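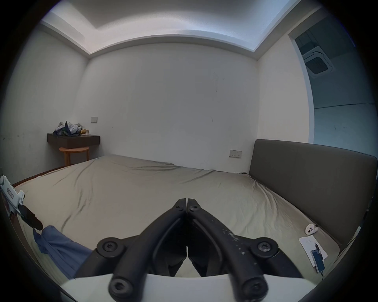
*Quarto do Bekico: garra portátil sobre a cama, pano azul à esquerda.*

Assunto: Re: [compras-equip] Orçamento de setembro, garras e (sim) a cama

Em resposta à mensagem de Tue 28 May:

> Pessoal,
> estou fechando a planilha do Gilchrist e a linha "garras portáteis" está em 13 unidades. Alguém me explica por que não 12, ou 6, ou uma caneta e boa vontade? O frete da Arkach para Prumville saiu a 1,135 na cotação deles (vírgula de milhar, espero). E o que é "mobiliário macio, 308"?

Respondendo pela ordem do susto.

A vírgula é de milhar, sim. Já pedi à Arkach uma cotação em português e recebi a mesma, com o logotipo maior.

As 13 são seis pares e uma avulsa. Dobrar roupa pede as duas mãos, então comprar número ímpar parece distração, mas a avulsa fica de reserva. No semestre passado não tínhamos reserva e o Gilchrist parou uma semana à espera de um parafuso. 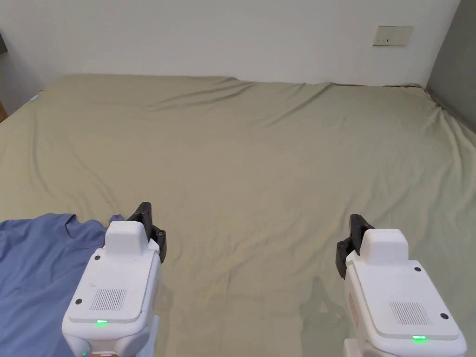 *Um par de garras no posto da cama, com a camisa azul debaixo da esquerda.*

"Mobiliário macio" são lençóis de elástico e peças de roupa para dobrar. Reconheço que o nome foi escolhido para ninguém perguntar. Quero lençóis lisos, de uma cor só, e quero trocá-los quando gastarem. Se cortarem essa linha, trago os de casa, que têm dinossauros, e depois não reclamem dos dados.

Quanto a substituir tudo por um braço fixo, como alguém sugeriu no corredor: pedi preço. Quase 200 vezes o valor dos lençóis, sem contar a base, a instalação e o curso de dois dias com almoço incluído. O almoço parecia bom.

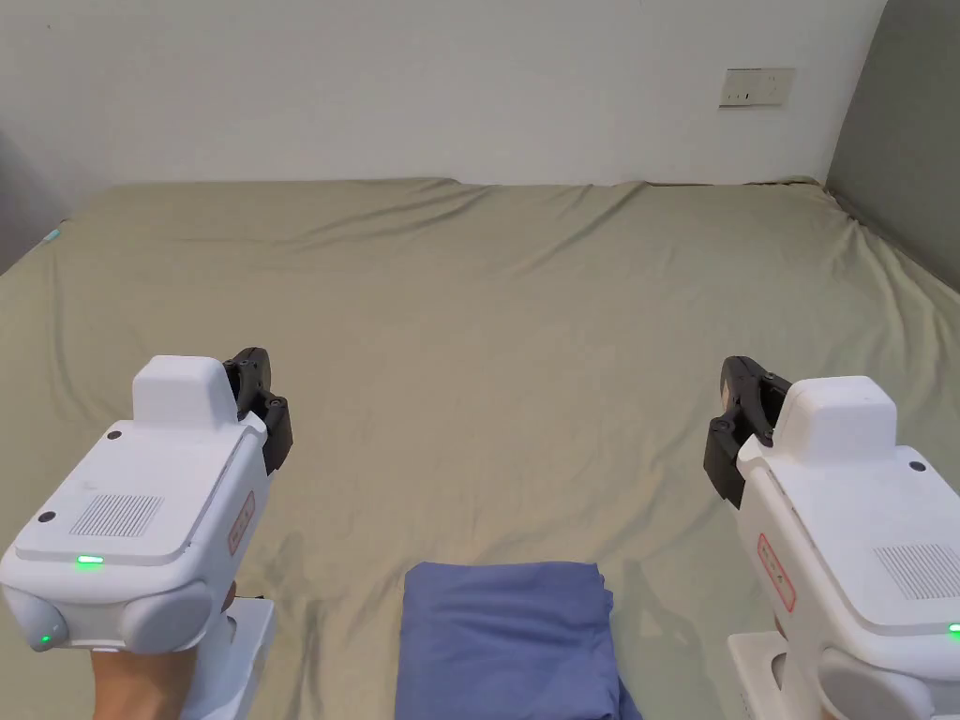

Minha proposta é manter as 13, negociar o frete num envio único e deixar o braço para o ano que vem, quando o assunto volta de qualquer forma. Falta decidir se a manutenção entra na mesma ordem de compra ou em separado. Eu prefiro separado: da última vez que juntamos, a nota veio com tudo descrito como "acessórios" e o financeiro devolveu duas vezes.

Se houver objeções, mandem antes de a planilha subir. Depois disso, só em setembro.

Compras, Bekico
Prumville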